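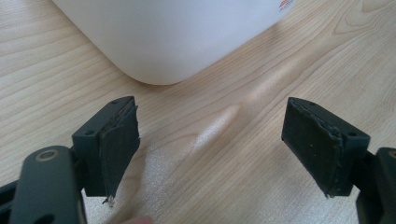 公開日メモ 2023年6月25日(日) フォトコム棟1階

Grortonの一般公開で手持ちグリッパの実演を担当した。演目は木目の天板に白い樹脂容器を置き、来場者に持って動かしてもらうもの。記録は手先カメラの映像と、指の開度のログ。以下、戻ってから気づいた順に書く。

1. パッド
左右とも縁が荒れている。左は上縁が外側にめくれ、右下の角が裂けて指ブロックの下にはみ出している。先端に白い細い繊維が一本ぶら下がっていて、接着剤の糸か糸くずか判別できず。右はブロックとの境目がささくれ、下端も細く尖った形になっている。面の中央右寄りに黄色っぽい点、埃か摩耗かは不明。
4月に貼り替えたものなので、次の公開までもたせるつもりだったが無理と判断。両面とも貼り替える。剥がした後は残った接着剤をアルコールで落とし、ブロック側を軽く荒らしてから貼ること。前回は荒らしの工程を省いた。めくれの原因がそれかどうかは、次回の持ちを見ないと言えない。

2. 照明と天板
指の間に天井灯の反射が入り、木目の一部が白く飛ぶ。容器の手前側から左下にかけて明るい帯になる。容器も白なので、露出を自動のままにすると下縁の輪郭が甘くなりやすい。露出は固定にして、値は会場で決める。つや消しのマットを敷く案も出たが、見学者には木の机のほうが評判がよかった。机の向きを90度変えて反射の位置が動くか、先に試す。

3. 容器
丸い角が手前に来る置き方だと、指を大きく開いてもどこを挟むか迷う人が多かった。側面で挟むか角で挟むかを最初に言っておけば済む。午後は「平らな面を両側から」と説明してから渡すようにした。説明なしで渡した午前より、持ち上げるまでのやり直しは減った印象。きちんと比較したわけではない。
容器の上のほうに赤い印刷がある。手先の視野ではほんの端しか入らず、文字は読めない。Tarnach側の認識デモで目印に使えないかと聞かれたが、この近さまで寄ると当てにできない。使うなら側面の低い位置に別の目印を貼る。

4. 持ち方
指先を本体の前のほうに回して握る人がいる。映像の下端にぼけた肌色が入るのはたぶんこれ。操作上の支障はないが、リンクの可動部に近いので注意は必要。グリップの握る範囲に色テープを巻く。子ども用に一段細いグリップがあるとよいが、今回は見送り。

5. リンクと軸
左リンクの軸まわり、黄銅色のリングが見えている箇所。ガタは手で触った範囲では感じない。閉じ際にわずかに渋い感触あり。右も同程度。注油はせず、まず分解して粉を払う。右リンクの上に薄い灰色の小片が付いていたので、パッドの削れかすが回っている可能性はある。

6. 数字
来場者は受付の集計で655名。実演台で実際に握ったのは23組。1組の時間は長め短めばらばらで、途中で説明だけ聞いて離れた人は数に入れていない。保存した静止画は2577枚。うち400枚を抜き出して見たところ、反射で容器の縁が取れないものが目立つ。露出固定の前後で分けて見直す予定。

7. よく出た質問
・力はどれだけ出るのか → 手で握った分だけ。モータなし。
・なぜ人が持つのか → 同じ指をアームに付けたとき、そのまま手本に使えるから。
・指の上の丸い穴は何か → 取付用。一つの指に二つずつ。
・壊れないのか → パッドは消耗品と答えた。今日の状態を見せるのがいちばん早い。
想定問答の紙に4問とも追加しておく。三つ目は子どもから繰り返し聞かれた。

8. Subramaniam向けの連絡
来月の見学は同じ内容でよいとのこと。机の高さだけ下げてほしいと要望あり。脚の調整範囲は未確認。先方には予備の容器を一つ持っていく。

残作業
・パッド貼り替え(左右)、貼る前後の写真を残す
・リンク分解清掃、閉じ際の渋さを再確認
・露出固定の手順を1枚にまとめる
・グリップに色テープ
・机の向きと反射の確認。天井灯を半分消した条件も見る
・静止画の仕分けの続き

パッド材の残りは棚の二段目。幅が足りるか要確認。足りなければ発注、厚さは前回と同じもの。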